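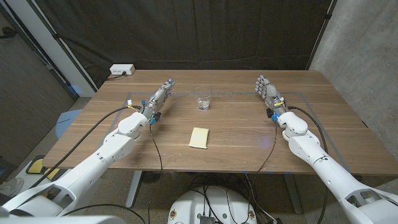 Vacancies: Household Services

Tableware Care Attendant (part-time)
Reference 304
Posted 2024-10-17

Clellholm Residence invites applications for the position of Tableware Care Attendant in its dining service. The attendant washes drinking glasses by hand with a sponge, wipes down wooden tables after each meal, and returns clean items to the pantry.

The position is for 20 hours per week, with shifts in the morning and early evening. The dining room serves up to 100 residents at each meal.

Applicants must be able to stand for extended periods and handle glassware with care. Previous work in a kitchen or dining room is preferred. Training in the house washing procedure is given during the first two weeks of employment.

Applications should include a resume and the contact details of two references, and must quote the reference number. Send them to the Personnel Office, Clellholm Residence, 30 Nijs Street, Flivitz. Incomplete applications will not be considered.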